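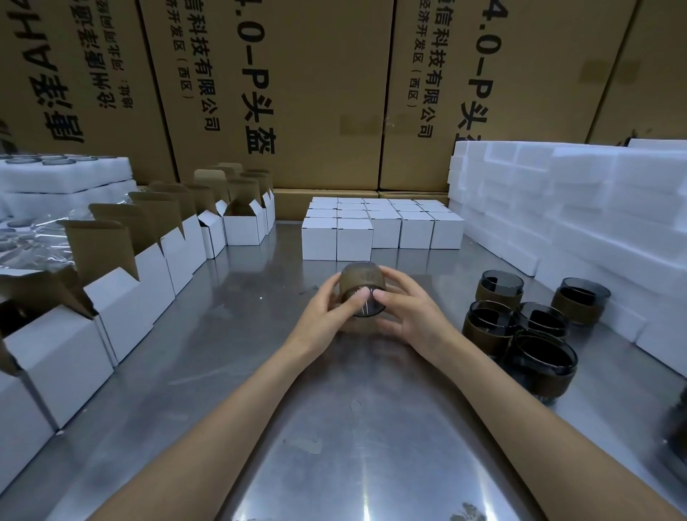
印刷用ページ | メールで送る

5月 Prustomis梱包実務講座 教務係

第7回 ガラスタンブラーの検品と個装

前回までは段ボールの種類と封かんの方法を扱った。今回から割れ物に入る。題材は着色ガラスのタンブラーで、一個ずつ検品し、小箱に入れ、外装カートンに詰めるまでを一つの流れとして学ぶ。実習は金曜の午後、Troninberg実習棟の作業室で行う。座学の部分はこのプリントに沿って進めるので、実習当日も持参すること。

1. 用語

この講座では次の言い方に統一する。会社によって呼び名が違うので、就職先ではその職場の用語に従う。

口部(こうぶ):飲み口とその周辺。縁ともいう。
胴部:口部と底部の間の側面。
底部:底の面と、底から胴部に立ち上がる角。
個装箱:製品一個を入れる箱。白箱、小箱とも呼ぶ。
緩衝材:製品と箱の間、または箱と箱の間に入れて衝撃を受けるもの。発泡材の成形ブロック、紙、気泡シートなど。
外装カートン:個装箱をまとめて入れる段ボール箱。
加飾:印刷、彫刻、着色、帯状の塗装など、ガラス表面に加えた装飾全般。

2. ガラスの性質と割れ方

ガラスは押す力には強いが、引っ張る力と局所的な衝撃に弱い。手で普通に握って割れることはまずない。割れるのは、硬いものの角に当たったとき、ガラスどうしがぶつかったとき、すでに傷のある箇所に力がかかったときである。

ガラスどうしの接触は特に注意が要る。軽く触れ合っただけで目に見えない傷がつき、その場では何ともなくても、輸送中の振動で傷が伸びて割れることがある。出荷後の破損として扱われるもののうち、原因をたどると梱包前の接触傷だったという例は珍しくない。

タンブラーの場合、弱いのは口部である。肉厚が薄く、加工の跡が残りやすい。次に弱いのが底の角で、台に置くときに一点で当たりやすい。胴部の中ほどは比較的強いが、彫刻加飾のあるものは溝の部分に力が集まるため、普通の品より丁寧に扱う。

温度差にも弱い。冬の倉庫から暖房の入った作業室に運んだ製品は、開梱せずにしばらく置いておく。結露したまま個装すると、箱の内側が湿って紙の強度が落ち、カビの原因にもなる。

3. 作業台と周辺の準備

作業台は天板が平らで、拭き取りやすいものを使う。ステンレス台は汚れが取れやすく清掃には向くが、硬いので置き方が悪いと底の角が欠ける。慣れるまでは検品済みの製品を置く範囲に薄いシートを敷いてもよい。

始業時の手順
・台の上のものをすべて下ろす。
・乾いた布で砂粒、紙粉、ガラス片を取り除く。
・中性洗剤を薄めた布で拭き、水拭き、から拭きの順に仕上げる。
・水滴の乾いた跡は白い点になって残る。製品の底に移ることがあるので、気づいたら拭き直す。
・照明をつけ、台の面への映り込みの向きを確かめる。

物の置き場所は作業の前に決める。右利きの人の標準的な配置は次のとおり。

右手側:未検品の製品、および発泡緩衝材
正面手前:検品の場所。何も置かない
左手側:開いた状態の個装箱
正面奥:ふたを閉じた個装箱
足元右:不良品の容器

左利きの場合は左右を入れ替えてよい。大事なのは、物の流れが一方向になっていて、検品前と検品後の製品が同じ場所に並ばないことである。両者が混ざったら、混ざった分を全部未検品に戻してやり直す。

緩衝材は使う分だけ台に上げる。高く積む場合は、倒れても製品に当たらない向きに寄せる。発泡材は軽いが、倒れた拍子に製品を押して、製品どうしが当たることがある。

4. 服装と手袋

腕時計、指輪、ブレスレットは外す。袖口のボタンや名札の金具も、ガラスに当たる位置にないか確かめる。長い袖は留めるか折り返す。爪は短くしておく。

手袋については職場ごとに考え方が違う。綿手袋は指紋がつかないが滑りやすく、薄いニトリル手袋は滑りにくいが蒸れる。素手で行う職場もあり、その場合は最後に必ず乾いた布で拭き上げる。実習では全員ニトリル手袋を使う。破れたらすぐ替える。

5. 持ち方

タンブラーは両手で持つ。片手を胴部の下寄りに、もう片方の手を反対側から添え、指の腹で支える。指先を立てない。口部の内側に指を入れて持ち上げる、いわゆる「つまみ持ち」は禁止する。指を何本も入れて一度に複数の品を運ぶことも禁止である。

台から取り上げるときは真上に上げる。横に滑らせると底に擦り傷がつく。置くときは、底の縁の一方を先に静かに着け、それから全体を下ろす。どの高さまで下ろしたら手を離してよいかは、着地の感触で覚える。音がするうちはまだ早い。

隣の品との間隔は指一本分を目安とする。着色の濃い製品は輪郭が見分けにくく、思ったより近くに置いてしまうことが多い。口部の直径が胴部より大きい形では、底どうしが離れていても口部が触れている場合がある。上からも見て確かめる。

6. 検品の手順

一個につき次の順で見る。順番は変えない。

(1)口部
口部を上に向け、目の高さよりやや下で一周させる。欠け、ひび、ざらつきを見る。目で分からないざらつきは、欠けがないと確認した後で、指の腹で縁を軽くなぞって調べる。欠けを見る前に触ってはいけない。

(2)胴部外側
製品を斜めに傾け、照明が胴部を流れるように回す。擦り傷は光の筋が途切れるところに出る。気泡は丸いか細長い点に見える。異物は黒や白の点で、回しても形が変わらない。

(3)加飾
印刷や彫刻がある場合は、かすれ、にじみ、欠け、位置のずれを見る。帯状に色が入った製品では、帯の境目が水平か、色むらがないかも確認する。透明感のある濃色ガラスは、反対側の加飾が透けて重なって見えるため、汚れと間違えやすい。回してみて一緒に動くかどうかで判断する。

(4)底部
底を自分のほうに傾けて見る。刻印、気泡、底の角の欠けを確認する。台に置いたときにがたつくものは不良とする。

(5)内側
口部から覗き、異物、水滴の跡、ガラス粉を見る。粉があった場合は布で拭かず、逆さにして落とすか、エアで飛ばす。布で拭くと粉が傷をつける。

(6)拭き上げ
毛羽の出ない布で外側を拭く。布は折り面を替えながら使い、床に落とした布は使わない。

7. 濃色ガラスの見え方

透明なガラスと違い、グレーや茶の濃色ガラスでは、傷が見えにくい条件と見えすぎる条件がはっきり分かれる。暗い背景の前に置くと輪郭も傷も沈む。白い背景の前では輪郭と気泡がよく見える反面、浅い擦り傷が消える。

実習では二つの背景を使い分ける。気泡と異物は白い紙の上で見る。擦り傷は紙を外し、照明の反射で見る。金属の台では台自体のすじや傷が底越しに見えることがあり、初めての人はこれを製品の傷と報告しがちである。持ち上げて向きを変えてもう一度見る。

目が疲れると見落としが増える。連続して検品する時間は長くても一時間までとし、間に15分の休憩か別の作業を入れる。

8. 判定

実習用の判定基準は次のとおりとする。実際の基準は取引先との取り決めで決まる。

不合格:口部の欠け、ひび全般、底のがたつき、触って分かる突起、加飾の欠落
保留:気泡、浅い擦り傷、軽い色むら、加飾のわずかなずれ
合格:上記のいずれもないもの

保留品は限度見本と見比べて決める。限度見本は教卓の横の棚にある。自分で決められないときは保留のまま講師に渡す。迷った品を合格側に置かないこと。

不合格品には油性ペンではなく、はがせる色シールを貼る。位置は不具合のある箇所のすぐ横。ひびの入った品は所定の容器に入れ、ほかの不良品と重ねない。

9. 個装

実習で使うタンブラーは口径73ミリ、高さ103ミリ。個装箱は白い紙箱で、底を組んでから上のふたを開けた状態で並べておく。

・箱を組む。底のツメが全部入っているか、内側から指で押して確かめる。
・箱の中に紙粉や切れ端がないか見る。
・下側の緩衝材を入れる。
・製品を口部を上にして両手で入れる。落とし込まない。
・加飾の正面がある製品は、箱の正面に合わせる。
・上側の緩衝材を入れる。
・ふたを閉じ、軽く押さえて浮きがないか見る。

ふたが浮くときは、緩衝材の向きが違うか、下側が奥まで入っていない。押し込んで閉めず、いったん製品を出して入れ直す。箱を耳元で静かに傾け、中で動く音がしないことも確かめる。

箱を先にまとめて開いておくと作業は速いが、開いたまま長く置くと埃が入る。休憩に入る前に、空の箱には紙をかぶせておく。

10. 外装カートンへの詰め方

閉じた個装箱は、縦横をそろえて台の奥にまとめておく。列をそろえると、数の過不足と、ふたの浮いた箱がすぐ分かる。

カートンは底を十字に封かんし、底に緩衝材を一枚敷く。個装箱は天地を守って隅から入れ、隙間ができたら紙で埋める。段の間には仕切り板を入れる。最上段の上にも緩衝材を入れ、ふたを閉じたときに中央がわずかに抵抗する程度が適当である。ふくらむほど詰めると、上に積んだときの重さが直接箱にかかる。

表示は「ワレモノ」と天地無用の二種類を、側面の二面に貼る。品番と入数は記入欄に書き、書き直すときは二重線で消す。

11. 割れたときの対応

作業を止め、周りの人に声をかける。素手で拾わない。大きな破片は厚手の手袋で、細かい破片はほうきで集め、最後に粘着テープか湿らせた紙で台と床を押さえて取る。使った紙は破片と一緒に捨てる。

破片が飛んだ範囲の製品と、開いていた個装箱は、すべて見直しの対象になる。箱の中に入った破片は見つけにくいので、開いた箱は中身を出して逆さにするか、廃棄する。けがをした場合は作業より先に講師へ申し出る。

12. 実習当日の進め方

二人一組で行う。一人が検品と個装、もう一人が記録とカートン詰めを担当し、前半と後半で交代する。製品はGunn社のタンブラー、個装箱と緩衝材はGrilsteadの実習用資材を使う。速さは評価しない。見るのは、持ち方、置き方、検品の順番、記録の四点である。

記録用紙には、連番、判定、不具合の箇所、不具合の種類を書く。箇所は「口部」「胴部」「加飾」「底部」「内側」のどれかで書き、「上のほう」のような書き方はしない。

持ち物:このプリント、筆記用具、長袖の作業着、つま先の覆われた靴。手袋と布は教室で配る。

13. 課題

次の三つについて、A4用紙一枚にまとめ、次回の授業の始めに提出する。

一、自分の組で保留にした品を一つ選び、どこを見て、どう判断したかを書く。保留品が出なかった組は、判断に一番時間のかかった品でよい。
二、作業台の配置図を描き、製品の流れを矢印で示す。途中で配置を変えた場合は、変更前と変更後の両方を描く。
三、家にあるガラスのコップを一個用意し、手元にある材料だけで郵送できるように包むとしたらどうするか。使う材料と順番を書く。実際に送る必要はない。

次回は陶磁器の皿を扱う。皿は立てて詰めるか寝かせて詰めるかで考え方が変わるので、教科書の該当する章を読んでおくこと。

お問い合わせ:Prustomis梱包実務講座 教務係 | © Prustomis 無断転載を禁じます | ページの先頭へ戻る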